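Household & Laundry > Towels and linens
Print this page | E-mail this thread

Topic: Kitchen towels, fold them or just throw them in a basket?

Drirora
I moved to a smaller apartment in July and I am trying to make a system for my cleaning towels. I have 30 of them, all white with colored edges. Until now I fold every one in thirds and put them standing in a drawer, but the new kitchen has no drawer which is deep enough. My sister-in-law says it is a waste of life to fold a rag. Is she right? Please tell me how you do it, and also what you use to carry them from the machine.

Penari
Your sister-in-law is right. I have not folded a cleaning towel for seven years. They go from the dryer to a bin under the sink and from the bin to my hand. A folded rag does not clean better.

Sustau
I must disagree with Penari, a little. If you put them away in a ball, they stay in a ball, and then you wipe the window with a hard crease. I fold mine, but I do the sorting first.
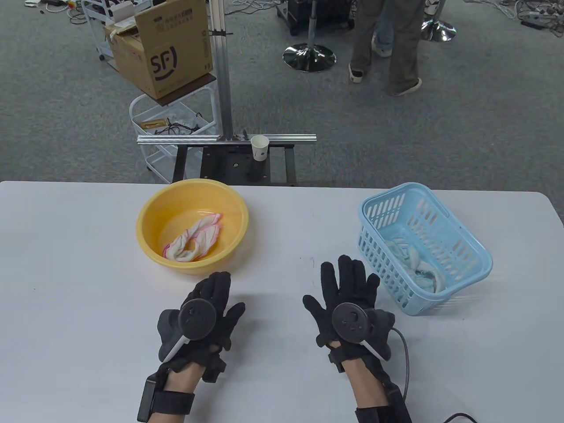 Sorting is the part which most people skip, and then they complain that folding is slow. I keep the surface clear and I use two containers, one on the left and one on the right, so I don't need to think. A round yellow basin takes the white towel with the pink stitched edges, and the light blue basket with slots takes the pale blue and white cloth. I like the basket with slots for anything that could be still a bit damp, because the air can go through. The basin is better for carrying to the sink. Please don't buy a very deep one, you will only fill it.

Penari
Two containers for rags. I have one container for all my clothes.

Drirora
Thank you both. Sustau, do you shake the towel before folding? Mine come out of the machine twisted like a rope, and the edges roll to the inside. When I fold over a rolled edge the whole pile leans.

Sustau
Yes, always. First shake it two times, hard. Then find the hem with your fingers and pull it straight from both sides. Don't pull from the corners only, the corners become long like ears and the middle stays short. I hold near the middle of the side and move my hands out slowly.
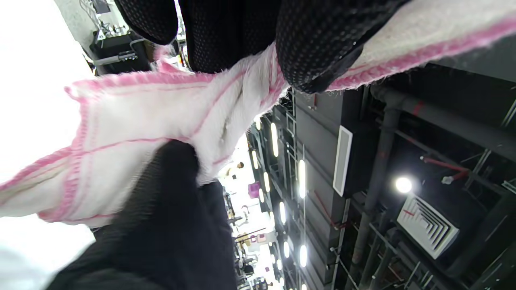

When the hem is straight you lay the towel down and press it with the flat hand, from the center to outside. After this you can fold in thirds and it will stay. For 30 towels I need the time of one radio program, so it is not such a big sacrifice.

Ritchie
I worked in a hotel laundry where on a bad Monday we had 2,000 pieces, so maybe I can add something. Pulling the hem is correct but be gentle with old towels. When the edge is already frayed and hairy, strong pulling opens the stitching, and then you have threads in the machine. Trim the loose threads with scissors, don't tear them.
Also, 90 degrees Celsius every time is too much for colored borders. The pink ones fade first, in my experience. I use 60 for kitchen towels.

Penari
I wash everything at 30 and I am still alive.

Ritchie
For T-shirts, fine. For a towel which cleaned raw chicken juice, no. On this I will not agree with you.

Drirora
I tried the pulling this evening, with half of the towels. The pile is much flatter, and it fits on the shelf over the stove if I roll the last ones. But is it a problem to keep them over the stove? I am thinking of the steam and the grease.

Sustau
I would not do it. They will smell of onion after one week. Do you have the inside of a door, for a hanging rack?

Drirora
Only the bathroom door. I will measure it tomorrow.

Print this page | E-mail this thread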